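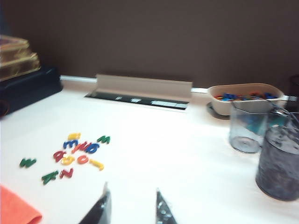

What is the grant paying for?

It pays for one robot arm on the shared workshop table, two gripper fingers we make ourselves, and bench time for members to learn how to run it. The arm's job is to handle small parts and soft cloth on a table that people also use.

Progress report to the Zarley Fund
Rillurbridge Shared Workshop, tabletop arm build
Prepared by Young-sook Sun, build lead
21 May 2019

Work done since the last report

The arm is mounted and moves through its full reach over the white table. The base shifted under fast moves in April, so we took it off, added a steel backing plate under the mount, and bolted it down again. It has not shifted since. Cable runs were redone at the same time and the emergency stop now has its own line.

The wrist camera is wired and sends pictures to the control computer without dropping out. A second camera covers the whole table. Getting the two to agree on where the table edge is took longer than planned. Members now run a short calibration before each session, and the steps are posted by the switch.

We started with plastic alphabet letters as test parts, being cheap and all different shapes. Flat letters are hard to pick up. The fingers tend to push them along the table, and thin letters lying at an angle are the worst. Out of 60 tries on the letters, 25 ended with the letter in the bowl. That is below what we hoped for at this stage. Building blocks go better, as they stand higher and give the fingers a side to close on.

Cloth handling

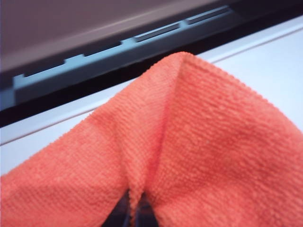
Reading time for this section: 2 minutes

Cloth was listed as a stretch goal in the proposal. We moved it up when members asked for a table-wiping routine. The test piece is an orange microfiber cloth. With the fingers closed on a fold, the cloth hangs down on both sides and can hide most of what the wrist camera would otherwise see. The control program was written on the assumption that it could always see the table, and it would stop with an error when it could not.

The program now goes by the table camera whenever the wrist view is blocked. This fixed the error stops. It is slower, and placement is less exact, but for wiping that is acceptable. Folding the cloth is not working yet and we are not promising it for this grant period.

Grip force was the other issue. At the first setting the cloth slid out. At the higher setting the finger plates flexed. We are going with the lower force and a rougher pad. Pad material is on order from Zament.

Workspace

The cups and bowl stay at the back of the table during runs. We tried clearing everything off and found the results told us little about how the arm would do on a table in normal use. The keep-out zone in the software covers that side, and its limits are set by hand. If someone moves the cups forward, the zone has to be edited.
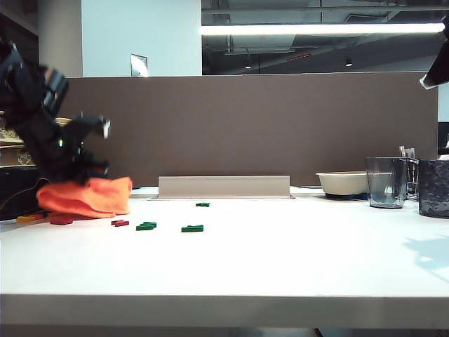 Can members use the arm without the build team there?

Only after the training session, and only at reduced speed. We have trained 4 members so far. Full speed stays locked to the build team until the safety check is signed off.

Budget

Spending is within the approved total. The backing plate was not in the original budget and was paid for from the hardware reserve. The money set aside for a third camera has not been used. We ask permission to move it to spare finger plates and pads, which wear faster than expected.

Problems and delays

The safety check is late. Our outside reviewer, Tamošiūnaitė, asked for a written record of every stop during normal use, and we had only been logging the faults. The log now takes in both. The review will be rescheduled when we have enough entries.

Next steps

Fit the new pads and repeat the letter test with the same settings.
Write up the calibration steps for the member handbook.
Finish the stop log and book the safety review.
Run two more training sessions.

Receipts and the parts list are attached separately. Questions about the budget change should go to me at the workshop address.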